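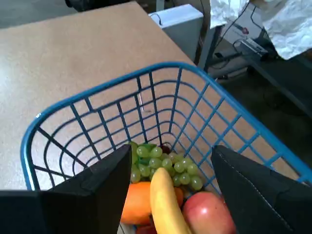 4.2 Basket unloading. Policy trained on 1,000 demos, Rakton arm, Ploder controller at 20 Hz. Tested over 23 layouts, each repeated, 100 trials total. 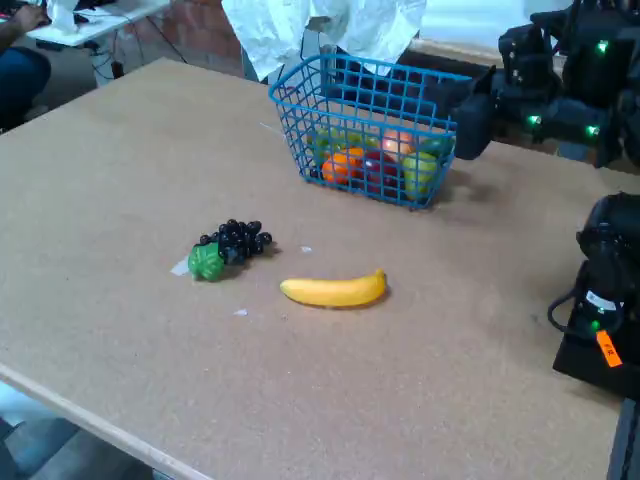
Most failures are at the grasp, not transport. Retries allowed, no reset by hand betwen them.

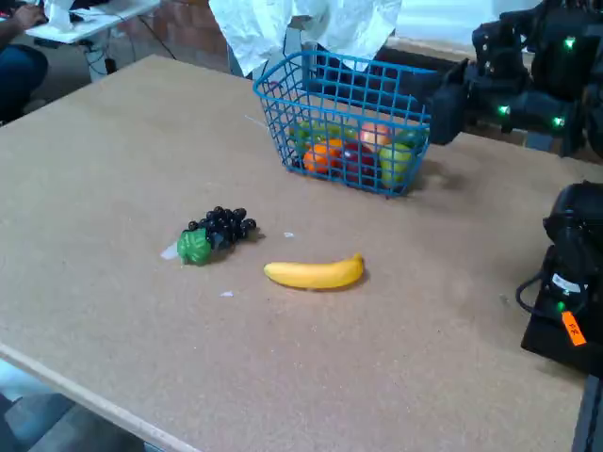
Figure 3. Test layout, Erkura setup. Placement is scored only on the open table. Grapes and banana lie outside the basket, so niether counts as a target.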